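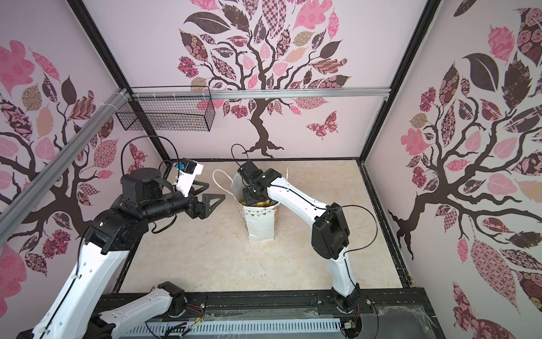 The Goody Bag Problem

By Danica Ivanov

I have a drawer full of paper gift bags, most of them from other people's parties, and I have never believed in what goes into them. A sharpener. A balloon. One lonely lollipop stuck to a napkin. So when a parent at my son's school told me the snack bag had replaced all that, I was ready to be unimpressed.

The snack bag is simple enough. You buy chips, dried fruit and candy, preferably with labels the kids don't see every week, and you stand them up in a white paper bag with rope or twisted handles. Rosario Benedetti, who packs them for a party shop called Kekell, charges 5 dollars for the bag and the filling. She told me she sent out 272 of them in November. I asked what was in the cheap ones. "Air," she said. "Chips are mostly air. You want to fill a bag, you buy chips."

She has a point, and it's one I'd hold against the whole idea. A bag of chips looks generous and weighs nothing. It also takes up the room where something better could go, and if you put it in first, the candy ends up on top of it and you hand a child a bag of crumbs.
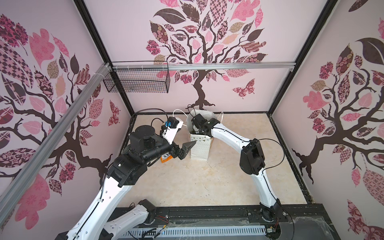

Boxes go at the bottom, then, if you have any. Flat packets stand against the sides. Chips come last, and you don't push. Benedetti likes one bright wrapper poking up near the rim, which I suspect is there to sell the bag to the adults.

The wrappers do a lot of the selling in general. Tip out a mixed pile and you get mango on one bag, fruit slices on the next, a teal one, a couple of greens, a Fox's fruit candy in pink and white. It looks like a market stall. My own kids, presented with the same sort of spread, went straight for the candy and left the dried fruit for me. I ate it. It was fine.

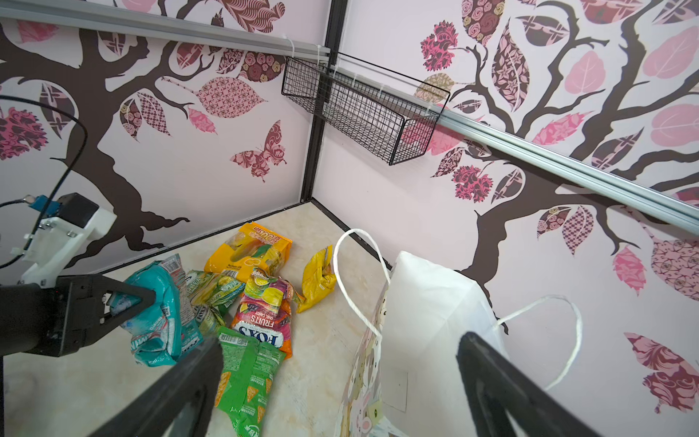 Gorazd Jurić, a father of three who has been to nearly 81 of these parties by his own bitter reckoning, would rather see the food in bowls on the table. I think he's right for anyone under six, who will open everything in the car anyway. For older kids I'm less sure. They trade, and trading keeps them quiet.

The bag itself is the part I'd spend on. Little flags and dots are cheerful enough, and a plain white one will do if the handles are solid. Pick it up by one handle before you buy a stack. If it tips and sags with two packets in it, leave it on the shelf.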